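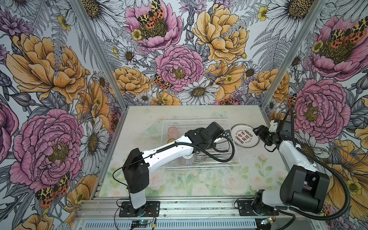 Hi! I'm Yaryna, and I'm looking for people who will let me read their old gardening notebooks. Or their grandmother's, or the one that came with the house in a kitchen drawer under the takeout menus. If you've got one, or you keep one now, please read on, because I'd love to have you in this project.

A bit of background. Last winter I inherited a box from my great-aunt, and in the bottom of it was a spiral notebook where she wrote down what she planted, what came up, what the deer ate and what the neighbors said about it. I sat on the floor and read the whole thing in one go (dinner was toast). She had a feud with a peony that lasted 12 years! It would not bloom, she moved it, it sulked, she threatened it in writing, and then one spring there's a single line that says "Well, look at you." I've been hooked on these things ever since.

So I'm putting together a book of home garden diaries, working title *Grandura*, which was the name she gave her back yard for reasons I've never been able to find out. My friend Jad Chidiac is doing the editing and most of the scanning, and he's much tidier than I am, so your notebook will be in good hands.

## Who I'm looking for

Anybody with a handwritten garden record of any kind. Bound journals are great, and so are wall calendars with "beans in" scribbled on them, index cards, seed packets with notes on the back, or letters that are mostly about tomatoes. You don't need to be a good gardener. Some of my favorite pages so far are lists of dead things.

I'd especially like to hear from you if:

- the notes cover more than one season in the same yard
- you're still gardening and would talk to me about what you write down and what you leave out
- the writing is in a language other than English (I read Ukrainian, Jad reads Arabic and French, and we'll find help for the rest)
- you grow on a balcony, a fire escape or a shared plot, as nearly everything I have right now comes from people with big yards

Typed blogs and phone apps I'm going to pass on for this one. Maybe the next book.

## What you'd be doing

First, a phone call with me, usually half an hour, longer if we get onto slugs. Then you'd either mail the notebook to us or bring it to one of our scanning afternoons at the Joster reading room, where you can sit right there with a cup of coffee and watch every page go through. If you mail it, we pay the shipping both ways and insure it. We keep it no more than 8 days.

After that I'll send you the pages I'd like to use, and you get to say yes or no to each one. People write all kinds of stuff in the margins! One man's squash notes had his whole divorce in them, and he wanted half of it out and half of it left in, and that's how it's going to run.

If you're up for it, there's also a longer conversation in person, a couple of hours, in your garden or at your kitchen table. I'll bring cake. That part is optional and plenty of people skip it.

## What you get

I wish it was more. Everyone whose pages are scanned gets $191, paid by check when the notebook goes back to you, whether or not we end up printing anything from it. You also get a full set of scans on a thumb drive, 6 prints of your favorite pages on decent paper, and a copy of the book when it's out. Your name goes in, or a made-up one, or none.

You keep the notebook and you keep the rights to it. We're only asking for permission to print the pages you've approved, and Jad has a one-page form for that in normal English.

## How to get in touch

Write to me care of the Demchenko Press, or leave a message at the front desk of the reading room and I'll call you back. Tell me:

- who kept the notebook and where the garden was (the town is plenty)
- which years it covers, if you know
- what shape it's in. Mud is fine, mildew we need to know about in advance
- one line from it that you like

A cell phone picture of a page or two helps, but don't worry if you can't manage it.

I'd like to have first messages by February 25, 2016, so I can get the calls done before my own seedlings take over the house. If you find this after that, write anyway and I'll tell you where we are.

Oh, and if anyone out there knows what "Rusero, 2 cups, NOT the roses" might mean, it's on page one of my great-aunt's notebook and it's driving me up the wall.

Yaryna Palamarchuk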